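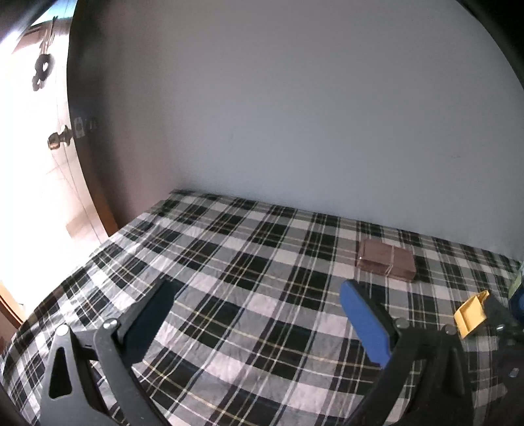 The bus from Kistell was twenty minutes late, and Saadet Gündoğdu spent all twenty of them holding a lemon cake on her knees and rehearsing what she would say to her sister-in-law's old landlord, who had sold her the flat and might, she thought, still be hanging about to see whether she had taken the curtains down.

He wasn't hanging about. The stairwell at Bekgate smelled of floor polish and somebody's onions, and the only person on the landing was a thin man in a cardigan trying to get a wardrobe door round the corner of the banister.

"You've got it upside down," said Saadet, who had moved house seven times and had opinions.

"Have I?" said the man. He looked at the door for a long moment, with real interest, and turned it over. It went round the corner like butter. "Well, I never. Milan Martens. Second floor, left-hand side. Is that cake?"

It was cake, and it was meant for the landlord, but a cake has to go somewhere, and so it went to the second floor, left-hand side, and was eaten off saucers because the plates were still in a box marked BATHROOM. Milan had come to Bekgate the day before. He had been a piano tuner for most of his life, in Dulum and all the little places strung along the river there, and he had given it up in September when his left ear went. He told her this quite cheerfully, picking up crumbs with one finger.

"And what will you do now?" she asked.

"I thought I might learn to cook," said Milan. "I've had 23 years of other people's biscuits."

That was how the Thursdays began. Saadet taught him lentil soup first, as her mother had taught her, which meant standing behind him and sighing. He burned it. The following week he burned it less. By the time the clocks had changed he could do the soup, a decent rice and a kind of stuffed pepper which he insisted on calling a boat, and Khoa Đào from the ground floor had started turning up at half past six with his little girl, Phan, on the grounds that it was a shame to let the smell go to waste.
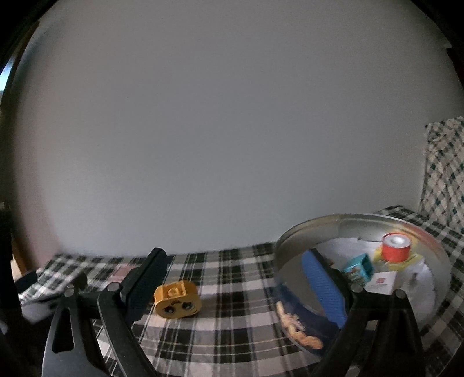 Phan was five and did not care for peppers. She cared for stories, and she would not take a bite of anything until she had been given one, so that Milan, who had never told a story in his life, was obliged to learn that as well. He was dreadful at it to begin with. His kings had no names and his wolves simply went home. Then one evening, quite desperate, he caught sight of the yellowy-orange toy block sitting on the plaid cloth, with a face printed on it, and said that this was the Mayor of a very small town, and that the big round tin beside him was the town bank. Phan put down her spoon. What was in the bank, she wanted to know. Everything anybody had ever mislaid, said Milan, and she ate four mouthfuls without noticing.

The Mayor kept them going all winter. He lost his hat and found it, he quarrelled with the sea, he was very nearly married to a teapot. Saadet pretended to be washing up during these episodes, but she washed the same pan so many times that Khoa took it away from her.

It was Khoa, too, who brought the piano into it. A school in Kistell was clearing its hall – they wanted the old upright gone by Friday, and would anyone give it a home?

"I can't tune it," said Milan. "Not with this ear."

"You've got another one," said Saadet.

He said nothing for so long that she was afraid she had hurt him. Then he asked how many stairs there were, and whether the banister came off.

It did come off, as it happened, with a good deal of language from Khoa, and the piano came up on a wet afternoon with a blanket round it. Milan sat down in his coat. He struck one note, turned his head so that his good ear was towards the strings, and struck it again.

"Is it broken?" whispered Phan.

"It's only out of sorts," said Milan. "Pass me the long key, there's a love, and tell the Mayor he'll have to wait for his supper."

Saadet went and put the lentils on.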